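Pour-Over Lending Kits: where we are as of June

Hi all at Casum,

Second update, and a much happier one to write than the last! When I wrote in the spring we had a shelf at the Pludov library, a half-finished leaflet and a lot of opinions about coffee. We now have two full kits put together and almost ready to lend, a leaflet that fits on a single folded sheet, and a waiting list that started before we'd even put the sign up.

Most of your grant has gone on glassware, as planned. I did go back and forth on the drippers (anyone who has been stuck with me in the Nasmont office will confirm this) and in the end I stayed with the ribbed cones. They're light, they rinse out quickly, and people who have only ever used a machine at home seem to get the idea straight away. The hourglass brewer was the bigger spend. It's a lovely thing to pour from, but I do worry about that narrow waist in a tote bag on the bus, so padded boxes have moved up my list.
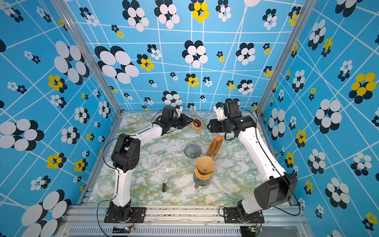
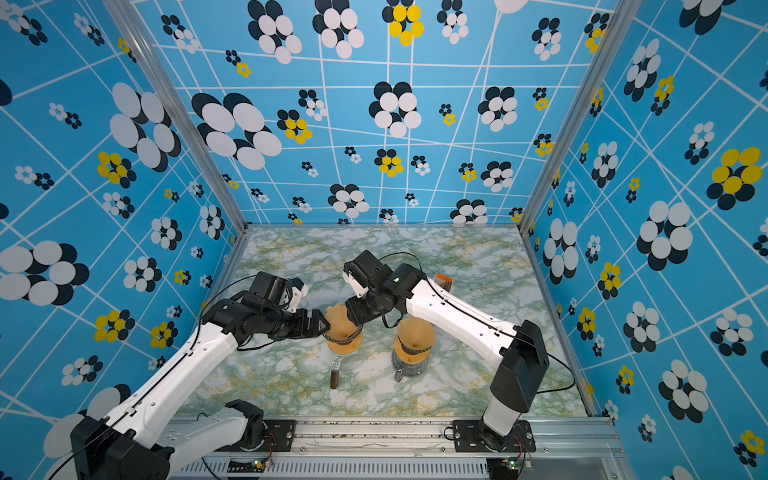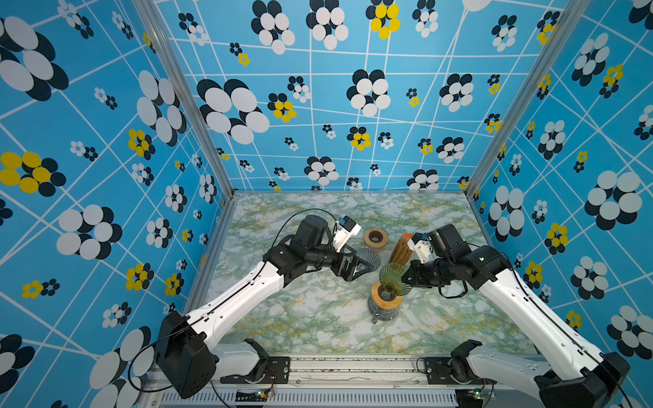

Mofokeng

The smoky gray cone is in the first and last of these, and the green one is in the last, over the carafe with the wooden collar. I'm very fond of the green, and I suspect it'll be the one everybody asks for. The scoop with the brown handle is in the first one too. That blue wallpaper with the flowery clusters gets a comment every single time, by the way, and I've stopped pretending I don't love it.

A few things have changed since the plan you approved. The filters are brown paper all the way through now. We'd budgeted for a mix of white and brown, and it was a nuisance to keep both in stock for no real gain. The round wooden stand was a late addition. I wanted borrowers to have somewhere to put a dripping cone that wasn't their own countertop, and it came in under what we'd set aside for trays, so I moved the money across. I hope that's okay - the revised budget sheet is attached, with the line marked.

The evening sessions are going well. We've held six so far, all in the back room at the library, and the folding-the-filter part still takes longer than the brewing. I've rewritten that page of the leaflet 2 times and I'm not sure it's right yet. If anybody on your side fancies being a test reader, please shout!

What's slow is the boxes. The first sample had slots too tight for the carafe handle, so it went back, and I'm waiting on the new one before I let any of the glass leave the building. I'd still like the kits out on loan by the end of the summer.

Next up: boxes, a spare set of cones, and a short checklist for returns so we know what to look over when a kit comes home. I'll send the sample leaflet along once the filter page reads properly.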